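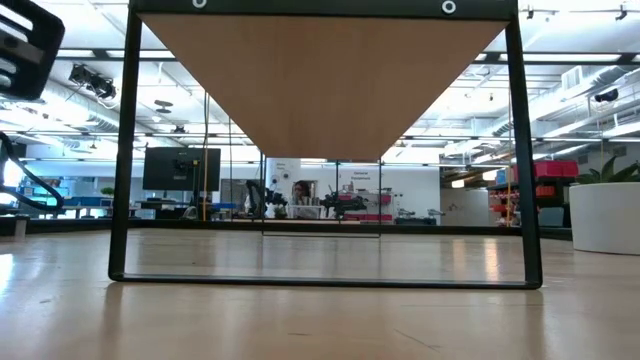

A wooden triangle hanging point down from a black metal frame.

Why Do Things Fall Over?

My little cousin Trí asked me this one at breakfast, right after his juice went all over the pancakes. I said "because you bumped it," and he gave me a look. He was right to give me a look. I bump a bowl of cereal every single morning and it just sits there! So why does a tall glass go over when a bowl doesn't?

I went off and thought about it for 30 minutes, with more pancakes, and then I told him about the center of gravity. Now I'm going to tell you.

What is a center of gravity?

Gravity pulls on every part of you. It pulls on your nose, your knees, your socks and the crumbs in your pocket. That's a lot of little pulls to think about all at once, so scientists use a trick. They find one spot where you could pretend all of your weight is gathered up together. That spot is the center of gravity.

In a ruler it's right in the middle. You can check! Lay the ruler across one finger and slide your finger along until the ruler stops tipping. When it balances, your finger is right under the center of gravity.

In a hammer it's much closer to the heavy end. And in a donut it's in the hole, where there isn't any donut at all. I love that one. The spot doesn't have to be inside the stuff.

Find it yourself with cardboard

You'll need a piece of cardboard, a pushpin, some string, a pencil and something small and heavy to tie on the string. A metal washer is good. Ask a grown-up before you stick pins in anything. (I once used the back of a kitchen door and I'm still hearing about it.)

Cut the cardboard into any shape you like. Make a small hole near the edge and hang the shape from the pin so it can swing. Hang the string with the washer from the same pin. Wait until everything stops swinging, then draw a line on the cardboard along the string.

Now make another hole somewhere else on the edge and do the whole thing again. Your 2 lines will cross, and where they cross is the center of gravity. Try balancing the shape on your fingertip at that spot. If it's a bit off, your string was probably still swinging when you drew the line. Mine always is.

If your shape is a triangle, the crossing point will be closer to the wide side than to the point opposite, because there's more cardboard over there.

So when does something tip?

Okay, back to the juice. Every object standing on a table has a base, the part it stands on. For a glass it's a circle. For a chair, it's the whole area you'd get if you stretched a rubber band around the bottoms of all four legs.

Imagine a line going straight down from the center of gravity to the table. If that line lands inside the base, the object stays up. If it lands outside the base - over it goes.

When you tip a glass just a little and let go, the line is still inside the circle, so the glass rocks back. Tip it more and the line moves closer and closer to the edge. There's one exact spot where it could go either way, and then it's past that and somebody is getting a towel.
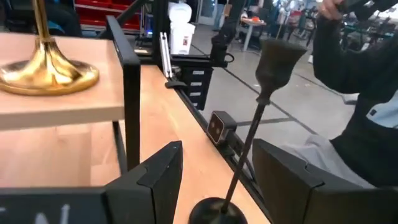 There are two good ways to make something harder to tip. One is to give it a wider base, so the line has farther to travel before it gets outside. The other is to put the weight down low. A floor lamp usually has a big flat foot, and the foot is often the heaviest part of the whole lamp. Somebody planned that! A lamp with a tiny foot and a giant heavy shade would be on the floor all the time.

Race cars are built wide and low for the same reason. So are turtles, if you think about it, although nobody built those.

Your own balancing act

You have a center of gravity too. When you stand up straight with your arms down, it's somewhere near your belly button, usually a bit lower and inside you. But it moves when you move. Stick both arms up and it goes up a little. Lean to the left and it goes left.

Try this. Stand with your back against a wall and your heels touching it. Put a coin on the floor in front of your toes. Now bend down and pick it up without bending your knees or moving your feet.

Did you get it? Most people can't! Usually when you bend forward, your bottom sticks out behind you and keeps your center of gravity over your feet. With the wall there, your bottom has nowhere to go. Your center of gravity slides out past your toes and you have to take a step. (Do this one on a rug, please. My friend Xuân did it next to the coffee table and got a bump.)

Here's another. Stand sideways to the wall with your right foot and right shoulder pressed against it, and try to lift your left foot and hold it there. It feels like your foot is glued down. It's so strange the first time.

Questions I got from Trí

Why do tightrope walkers carry a long pole?
The pole is slow to turn. If the walker starts to tip, a long pole gives them more time to fix it. If it droops at the ends, it also brings the center of gravity down.

Why do toddlers fall over so much?
They have big heads for their size, so a lot of their weight is up high, and they have small feet. Plus they're still learning. Give them a break.

Does a full glass tip more easily than an empty one?
It depends on the glass, and I had to think hard about this. A little juice in the bottom makes the center of gravity lower, so the glass gets steadier. Keep pouring and it starts to climb again. Trí says this proves he should only ever fill his glass a little way and then have lots of refills. His mom says he can have milk.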